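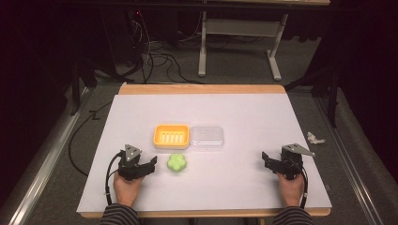
An orange-yellow soap box with its clear lid beside it.

Home News Local Business Weather Contact

Zosach shoppers get a refill counter for soap and cleaning products

A refill counter for soap, shampoo and household cleaners has opened inside the Grostex store in Zosach, and the company says it will stay through the end of the year before a decision is made on other locations.

The counter is next to the pharmacy desk and opened in February. Customers bring their own bottles or boxes, have them weighed empty, and pay by weight for what they take. Bar soap is sold unwrapped from open trays. Clean containers of any brand are accepted, as long as they close properly.

Grostex tried the idea first at its smaller store in Semeniuk. Over the trial there, staff rang up 1,046 refills of liquid products and sold 1,448 unwrapped bars of soap. The chain said the bars did better than expected — it had planned the counter mostly around dish soap and laundry liquid.

The soap is supplied by Stikus, a local maker that delivers twice a week. Its plain bar and its oatmeal bar are both on sale in Zosach, and a pine bar will be added once the new molds are in use. Bars are cut to fit a standard travel box, which was a common request from customers in Semeniuk.

Prices are a little lower than for the same products in packaging. Shoppers who arrive without a container can buy an empty bottle or a plastic soap box with a lid at the counter. Glass jars are allowed for bar soap but not for liquids, and food containers need to have their old labels taken off.

The counter has two filling stations, one of them at a height that can be used from a wheelchair. It opens at 9 a.m. with the rest of the store and closes at 6 p.m., two hours before the main registers. Bottles left for filling after closing will not be accepted.

Town residents can also drop off empty pump bottles in a bin by the entrance. The bottles are washed by Stikus and sold back through the counter at a reduced price. Spray bottles that held bleach should go in the regular trash.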